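Home Baking Help > Custards, Curds and Puddings

Baked rice pudding splits every time in the new oven

Posted by Nerea Arroyo
2019-09-19

I have made the same baked rice pudding for years and it has gone wrong four times in a row since we moved to Poswood. The top browns fine, but when I put a spoon in there is a layer of thin, watery liquid with little bits in it, and the rice has sunk to the bottom in a solid layer. The taste is fine. The texture is not something I would serve.

The recipe is half a cup of short grain rice, four cups of whole milk, a third of a cup of sugar, two eggs, a pinch of salt, nutmeg on top. I parboil the rice for five minutes, drain it, beat the eggs with the sugar, stir in the cold milk, add the rice and pour it all into a buttered dish. Then it bakes at 325 for an hour and a half. I stir once after half an hour.

The old oven was gas. The new one is an electric Conen with a fan, and I can't find a way to turn the fan off. The dish is the same one I have always used, a deep oval one from my aunt. The rice is a different brand because the store here doesn't carry my usual, but the bag says short grain and the grains look the same to me. 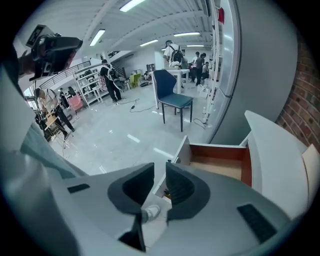
I tried one with an extra egg, thinking it needed more to hold it together, and that was the worst of the four. I also tried taking it out 15 minutes early. That one was better at the edges but the middle was still soup. My daughter's birthday is coming up and she wants this and not a cake, so I would like to get it right by then. Should I change the temperature, the eggs, or give up and make it on the stove?

Pravesh Fourie

It's the eggs getting too hot. What you have is a custard with rice in it, and once egg custard goes much past 180 degrees inside it squeezes out water. That is your thin layer with the bits. An extra egg makes it tighter and it weeps more, so go back to two.

A fan oven runs hotter than the number on the dial for this kind of thing. I also have one where the fan stays on and I bake custards at 300 in it. Get an oven thermometer before you do anything else. When I checked mine at a setting of 250 it read 255, so that was no trouble, but the one in my last apartment was off by a lot more and I had blamed my recipes for a year.

Then do these:

Use a water bath. Put the dish in a roasting pan and pour in hot water from the kettle until it comes halfway up the side. A folded dish towel under the dish helps keep the bottom from cooking too fast.

Warm the milk first. Cold milk in a deep dish means the edges are done long before the middle, and that is why your early one was soup in the center. Heat it until it steams, then pour it slowly onto the eggs and sugar while you whisk.

Cook the rice longer. Five minutes is not enough for rice that is going into a custard. I simmer it in the milk itself for 20 minutes, which thickens the milk a bit and keeps the grains from dropping straight to the bottom. Let that cool a few minutes before it meets the eggs.

Start checking at 45 minutes. The middle should wobble like gelatin when you nudge the dish. If you have a probe thermometer, I pull mine at 175. It keeps cooking on the counter.

Stir at 15 minutes and again at 25 and then leave it alone. If you stir once it has begun to set you break the custard, and it won't come back together.

Aslak Nyberg

Leave out the eggs. My family never put eggs in it. Rice, milk, sugar, butter, low oven, two and a half hours, done. You can't split what isn't there.

Sverre Boström

Pravesh has it right, but I would look at the dish too. A deep one is hard to do evenly with a fan going. I switched to a wide shallow dish from Haugland and the middle and the edges now finish close together. You do lose some of the soft part, and there is more skin - in my house they fight over the skin, so that suits us.

On the rice, some bags sold as short grain are sushi rice and some are pudding rice, and they don't soak up milk at the same speed. If yours still has a hard center after 20 minutes, give it five more.

Make one before the birthday to test it. A half batch in a small dish will be done sooner, so check it at half an hour.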